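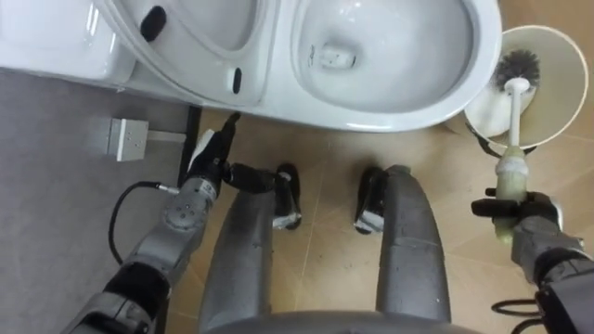

Seat up, brush by the bowl. Bathroom day at the Lokby flat.

1/ A few of you asked how I get through the toilet without it eating the whole morning. Short thread. No special products, nothing you can't get at a supermarket.

2/ Cleaner goes in first, before I touch anything else in the room. Under the rim all the way around, then lid down and leave it. I do the sink and mirror while it sits. People squirt and scrub right away and then complain the stuff is weak.

3/ Seat up for the scrub. While it's up, wipe the underside and go around the rubber bumpers. Grime collects along the edges of those and you never see it with the seat down. An old toothbrush gets in there fine.

4/ Brush order: under the rim, then the sides, then the drain opening last. Short strokes. If you swing it around you'll be wiping the wall too.

5/ Flush with the brush still in the bowl so it gets rinsed. Then rest the handle across the bowl, put the seat down on it, and let it drip for ten minutes or so. Putting a dripping brush straight back is how you end up with an inch of brown water in the cup.

6/ About the holder. Mine is a plain white cup in a black wire frame. I like that the cup is separate, I can take it to the tub and rinse it with hot water. My last one was a tall closed thing from Sisodia and I could never get the bottom of it clean. Threw it out in February.

7/ White brush handle with a pale green grip. Bristles are dark gray, so they don't show stains. They still need replacing. I go by shape: once the tuft is flattened on one side, it's done.

8/ Hard water people: streaks that stay after scrubbing are usually scale. Citric acid, 40 grams in a cup of warm water, pour it in at night and flush in the morning. Do not mix it with bleach. Don't mix anything with bleach.

9/ Floor last, including the strip right where the toilet meets it. Rag, not mop. A mop just pushes everything up against the base.

10/ Someone on Stindasen Street asked about those drop-in tablets for the tank. I quit using them. The water was blue and the rim was still dirty.

11/ Kitchen drawers next, when I get to them. 67 replies on the last drawer post and half of them were about batteries, so I'll start there.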